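The Plant Corner, Nimham Road

Sizwe Du Plessis asked for a page on the plant corner, so he is getting one, and he can stop bringing it up at dinner. It has terrazzo-print walls, a marbled floor and a shelf with more than one tier, all of which were chosen separately and now have to live together.

Lizelle Steyn picked the wall pattern. It has black chips, mustard chips, pink chips and gray chips, on off-white, with tiny dots in between in case any part of it felt neglected. The plants were supposed to be the loud part. They have taken the news quietly.

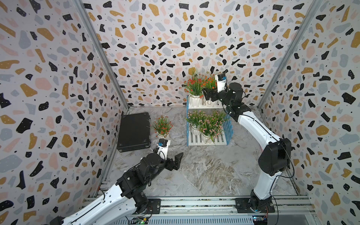 The top tier is where everybody wants their pot to go. Margarida Abreu has held a place up there since February and defends it like a parking spot in Brillville. Newcomers start lower down and wait for somebody to move house.

Watering is on Thursdays. Botond Orbán believes in a thorough soaking and Ayanda Hlongwane believes in leaving things alone, and between them the plants get a fairly average amount.

The marbled floor was my idea. It hides spilled potting soil less well than I was promised, particularly the white parts. Sweep toward the front, please, and put the brush back.

Cuttings are free to anyone who brings a pot. Bring it back if the cutting dies. We won't ask.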